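로순사이드 공용 작업실 가구 점검표 (의견 포함)
점검일: 2026년 5월 21일
작성: 시바타 가에데
함께 본 사람: 다나베 지하루

안녕하세요, 이번에도 제가 점검표를 맡았습니다. 지난 3월 점검표가 너무 짧아서 무슨 뜻인지 모르겠다는 분이 몇 분 계셨는데, 그 말씀이 맞아요. "힌지 양호"라고만 적어 놓으면 어디를 어떻게 봤는지 알 길이 없지요. 그래서 이번에는 항목마다 의견을 좀 길게 달았습니다. 다 읽기 힘드시면 판정만 보셔도 괜찮고, 커피 한 잔 하실 시간이 있으면 천천히 읽어 주세요.

판정 표시는 예전 그대로입니다.
양호 = 그대로 사용
주의 = 사용은 하되 다음 점검 때 다시 확인
조치 = 고치기 전까지 사용 중지

1. 테이블 상판
□ 상판을 양손으로 눌렀을 때 흔들리지 않는가 — 양호
□ 앞쪽 모서리에 거스러미나 갈라진 곳이 없는가 — 주의
□ 상판 밑면에 튀어나온 나사가 없는가 — 양호
의견: 모서리는 손바닥으로 쓸어 보면 창가 쪽 끝이 조금 까슬까슬합니다. 다칠 정도는 아니지만 니트 입고 기대시는 분은 올이 걸릴 수 있겠어요. 고운 사포로 한 번 문지르면 될 것 같아서 제가 집에 있는 걸 가져오기로 했습니다. 밑면은 꼭 바닥에 앉아서 올려다보며 확인해 주세요. 서서 손만 넣어 더듬으면 나사에 긁히기 쉽습니다. 저도 예전에 그러다가 손등에 줄을 하나 만들었답니다.

2. 상판 아래 가로대
□ 가로대와 상판 사이가 벌어지지 않았는가 — 양호
□ 이음매를 잡고 앞뒤로 밀었을 때 소리가 나지 않는가 — 주의
□ 표면 무늬목이 들뜨지 않았는가 — 양호
의견: 밀면 '끽' 하는 작은 소리가 납니다. 다나베 씨는 나무가 건조해서 그렇다고 하시고 저는 나사가 살짝 풀린 것 같다고 했는데, 결론은 못 냈어요. 일단 나사를 조여 두었으니 다음 번에도 소리가 나면 다나베 씨 말씀이 맞는 걸로 하겠습니다. 무릎이 자주 닿는 자리라서 의자를 당겨 앉을 때 부딪히지 않는지도 함께 봐 주시면 좋겠습니다.

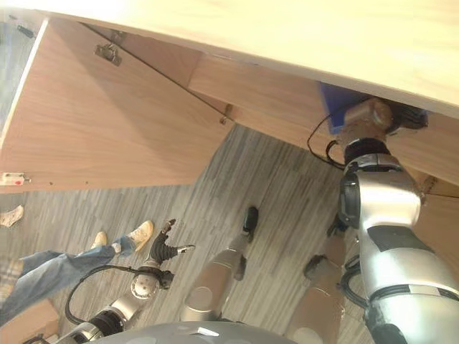
소리 이야기가 나온 김에 덧붙이자면, 점검할 때는 음악을 꺼 주세요. 작은 삐걱거림은 조용해야 들리고, 한 번 놓치면 다음 점검까지 그대로 가게 됩니다. 상판을 누르는 사람과 귀를 기울이는 사람이 따로 있으면 훨씬 수월해서, 되도록 두 분이 짝을 지어 해 주셨으면 합니다.

3. 수납장 문과 철물
□ 문이 끝까지 열리고 제자리로 닫히는가 — 양호
□ 힌지 나사가 단단히 조여져 있는가 — 양호
□ 걸쇠가 제대로 걸리는가 — 주의
□ 문 사이 틈이 위아래로 고른가 — 양호
의견: 힌지는 새것처럼 매끄럽게 움직입니다. 3월에 기름칠해 주신 분, 정말 감사합니다! 걸쇠는 문을 천천히 밀면 잘 안 걸리고, 조금 힘을 주어야 딸깍합니다. 그렇다고 세게 닫으시면 힌지에 무리가 가니까 끝에서 손바닥으로 지그시 눌러 주세요. 교체용 걸쇠는 무라카미 철물점에서 한 개에 493엔이고, 경첩까지 함께 든 묶음은 1,020엔이라고 합니다. 저는 걸쇠만 먼저 바꿔 보고 싶은데 다른 의견 있으시면 이 종이 뒷면에 적어 주세요.

4. 카펫 바닥
□ 이음 부분이 들리거나 말리지 않았는가 — 양호
□ 테이블 다리 밑이 심하게 눌리지 않았는가 — 주의
□ 바닥에 떨어진 나사나 조각이 없는가 — 양호
의견: 회색 줄무늬 카펫은 발이 편해서 좋은데, 작은 나사가 떨어지면 정말 찾기 어렵습니다. 눈으로만 보지 마시고 손전등을 바닥에 눕혀 비춰 보세요. 그림자가 길게 생겨서 금방 보입니다. 다리 밑이 눌린 자국은 테이블을 한 뼘쯤 옮기면 차차 나아지겠지만 혼자 옮기지는 마시고요.

5. 통로와 전선
□ 테이블과 벽 사이 통로가 900mm 이상인가 — 양호
□ 발이 걸릴 만한 전선이 통로에 없는가 — 양호
의견: 줄자로 쟀더니 기준에 꼭 맞았습니다. 여유가 없다는 뜻이기도 하니 가방은 통로 말고 벽 고리에 걸어 주세요.

종합 의견
'조치' 판정은 없습니다. 모서리 사포질은 제가 하고, 걸쇠는 의견을 모은 다음 다나베 씨가 주문하시기로 했습니다. 점검표 원본은 입구 옆 파일에 꽂아 두었습니다. 빠뜨린 곳이 있으면 편하게 말씀해 주세요.

최근 게시물
- 로티아 수납장 문 높이 맞추는 법
- 드루민컴 별관 의자 점검표
- 공용 공구함 반납 안내
- 3월 가구 점검표

로순사이드 소식지를 이메일로 받아 보세요. 구독은 언제든지 해지하실 수 있습니다.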